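Folding table check – August round

Site: Medrano, ground floor
Checked by: Doina Lazarević
Tables in use: 3
Start of round: before the first linen delivery

1. Tabletop surface
Run a dry hand across the whole top, then along each edge. Any splinter, lifted veneer or rough patch that could snag gauze is a fail.
Result: OK on tables 1 and 3. Table 2 has a rough spot on the front edge. Sanded and checked again – OK.

2. Cable holes
Feel around the rim with a fingertip. No cable should be left hanging through during folding.
Result: OK. The Voltden lamp on table 3 had its cord through the hole with the plug lying on the floor. Cord removed and coiled.

3. Table legs and load
Press down on each corner. Load label must be readable and must say 300 or higher.
Result: OK on 1 and 3. Label on table 2 is worn. I can make out the number but it should be replaced before the next round.

4. Muslin and other thin cloths
Open each cloth before folding and look for pins, loose threads and holes. Baby muslins get checked on both sides. 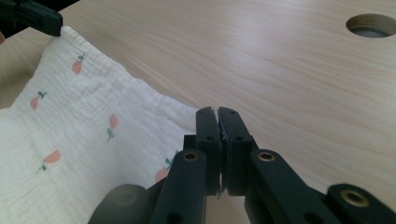 Item 4. Carrot-print muslin on the light wood top, round hole toward the upper right.

Result: OK. One plain cloth pulled for a long loose thread and put in the mending bag. Please keep thin cloths clear of the holes – a corner drops in easily and gets tugged when the next person picks it up.

5. Storage bins
Plustby bins stacked no more than 2 high, lids closed, nothing in the walkway.
Result: Fail. Stack of 3 next to the door. Moved during the check. This was on the last list too.

6. Lighting
Daylight is enough in the morning. After 4 p.m. the lamps must be on for thread checks.
Result: OK, all lamps working.

7. Cleaning products
Only the Culer wipes on the tabletops, and let the wood dry before any cloth goes down.
Result: OK. Pack nearly empty, new one ordered.

Open points: load label for table 2, bins by the door. D.L. to look at both again at the next round.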